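I learned to whistle with my fingers this August, at the age of 47, and I can't stop telling people!

My grandmother could do it. She'd stand at the back door and bring in two dogs and every cousin within half a mile, and I spent whole summers behind the shed blowing spit over my knuckles. Nothing but air. I figured it was like rolling your tongue, either you've got it or you don't, and I let it go for decades.

Then I came across an old hiking forum called Ganudano, with a thread on whistling that runs to 23 pages, and I read the entire thing in one evening. What finally got me somewhere was a post about the tongue. You have to fold the tip back on itself, further than feels reasonable, and hold it there with your fingertips. I'd been poking at mine like I was testing a cake.

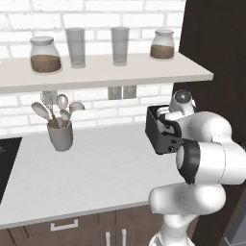 Elsa Oksanen wrote to me after my last post to say the fold matters less than the lower lip. Hers has to be pulled tight over the bottom teeth, all the way, or she gets nothing but a hiss. She uses two pinkies. She also told me to quit after ten minutes, which I ignored, and then I got so dizzy I had to sit on the stairs.

She was right about the lip, though. I tucked it in properly the next morning, blew down instead of straight out, and got this thin, wobbly little note (more of a kettle than a whistle, but a note!). I ran around the house doing it until it went away again. It took another week before I could find it on purpose.
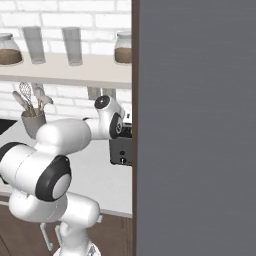 The loud one came later, out on the Holub trail, where there's a long slope with a rock face across from it. I used thumb and middle finger, one hand, and it came back off the rock so sharp that I jumped. I must have done it 60 times on the way down. My lips were numb and I had a big stupid grin on.

Next I want to get the two-tone one, where it swoops up at the end. So far I can go up but I can't start low enough. If you've got it, tell me what your tongue is doing!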